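Everyone in my feed is passing around the Zarnby deal to Skakness. 200 dollars roundtrip, "all in," going fast. I spent my lunch break trying to buy it. A thread, because my group chat has asked me to stop talking about it.

First thing. The 200 fare exists. I got it to show up. I want to be fair about that, because half the replies under the original post say it's a scam, and it isn't. It's a real ticket on a real plane. My problem is with the words "all in."

What you get for 200: a seat they pick, on the outbound they pick, leaving at 5:40 in the morning. A bag that fits under the seat in front of you. That's the product. Overhead bin is extra. Picking a seat is extra. Printing your boarding pass at the airport is extra.

I put in one carry-on each way and a regular aisle seat, nothing with legroom. The total went to 331. I took the carry-on off and the price only dropped by part of what it had gone up. I did that twice to be sure I wasn't misreading it. My guess is the fare bucket moved while I was clicking. Maybe. It moved up both times.

Then the dates. The post says "September to March." What I found was a handful of departures in October, a few in early December, and then nothing at that price until late January. If your calendar says Thanksgiving or spring break, forget it. The same seats were more than double.

"September to March" is true the way "stores nationwide" is true when there's one in each corner of the country.

Also, look at the return. The cheap outbound pairs with exactly one cheap return most weeks, and that return has a layover in Pledcombe. I've been through Pledcombe. It's a nice enough airport if you like one sandwich counter and a row of chairs with armrests so you can't lie down.

The layover is 17 hours. Overnight. The search results page shows it as "1 stop" in the same gray type as a 90 minute stop. You have to open the details to see the hours, and on my phone the details link was below the big orange button.

So add a hotel in Pledcombe, or add a night on the floor. The cheapest room I could find near the airport was 94, with a shuttle that stops running at 11 p.m. The flight gets in at 10:35. I'll let you work out how you feel about those odds with a checked bag.

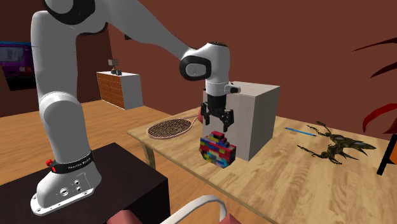
Back to the math. 200 plus bag and seat is 331. Plus 94 for the room is 425. I haven't eaten yet. The nonstop on the older airline, the one everybody complains about, was 448 for the same week with a carry-on included and a departure at a time when the trains are running.

That's 23 dollars. I would pay 23 dollars to not see the inside of Pledcombe at 3 a.m.

"But I only travel with a backpack and I can sleep anywhere." Great, then it's a good deal for you, go get it. I mean that. Measure the backpack first, though. The Zarnby bag sizer is smaller than most of the others I've run into, and the fee at the gate is higher than the fee online. A soft bag that isn't stuffed will probably squeeze in. A stuffed one won't.

Somebody asked how I know it's not just a bad day for fares. I don't. I looked on a laptop at noon, again on my phone at 4, and again after dinner. The 200 was there at noon and at dinner. At 4 it said 238, with a little red line about 3 seats left at this price. At dinner it was 200 again, and it still said 3 seats left.

I have a low opinion of that red line. I've seen it on a lot of sites over the years and I've never once seen it say "plenty left, take your time, ask your spouse."

Now the points people. Yes, I saw the other version of this going around, where you sign up for the Tsang travel card, get the bonus, and "fly free." I read the terms. You have to spend 1800 in the first three billing cycles to get the bonus. If you were going to spend that on groceries and gas anyway, fine. If you're going to buy a patio set to get a free flight, you bought a patio set.

And "free" still leaves you with the taxes and the seat fee, and the points only book into the same handful of October and December dates. I tried January. It offered me a ticket for more points than the bonus gives you.

The Tsang card also has an annual fee that's waived the first year. Put a reminder in your phone for month eleven. Every single person who tells me they'll remember has paid it.

Things I'd check before buying this or any of the other "all in" fares that pop up this time of year:

Click all the way to the last page before the card number. The price on that page is the price. Everything before it is a suggestion.

Open the details on the return, not only the outbound. They put the good flight first.

Search the same dates with your bag already included, on at least one airline you think you hate.

Look up when the first train or bus gets to your airport. A 5:40 departure is a cab ride where I live, and that cab is 60 bucks.

Look up the change fee. On this fare there isn't one, because you can't change it. The site lists that under "benefits" as "simple ticket rules." I took a screenshot because I thought I'd dreamed it.

Someone in the replies says the deal account gets paid when you click through. Probably? A lot of them do, and there's a line at the bottom of their page saying they may earn a commission. I don't think that's a crime. I do think it explains why the post says 200 and doesn't say Pledcombe.

And to the person who says I'm ruining it for everyone who wants a cheap trip: I want a cheap trip too. I had the tab open! I've wanted to see the cliffs at Skakness for years and my passport is just sitting there. I'm annoyed exactly because I got my hopes up before I'd finished my soup.

What I'd call a good price to Skakness, going by what I've paid and what friends have paid: anything under 400 with a real bag and a layover you can spend in a chair. Those come up. They were there last winter for a couple of weeks and there was no orange button and hardly anyone posted about it.

The airline itself is fine, by the way. I've flown Zarnby twice. Both flights left more or less on time, the crew was pleasant, the seat was thin. I'd fly them again at the right total. I just want the total up front, in the same size type as the 200.

Update, since people asked. I checked one more time before bed. October is now mostly gone at the low price, December is still there, and the Pledcombe layover on the return I was looking at has changed. It's longer.

Update 2. A reply says you can book two one-ways and come home on a different airline. I tried it. The Zarnby one-way out was 129, which is a lot more than half of 200, and the cheapest decent one-way home was 260. So 389 before bags. Better than the night in Pledcombe, but now you have two bookings, and if the first one moves, the second one doesn't care.

Update 3. No, I'm not going to make a spreadsheet. I did make a small one. It's for me.

Muting this now. If you bought it and it worked out, I would like to hear from you when you're back, with what you paid in total, including the sandwich.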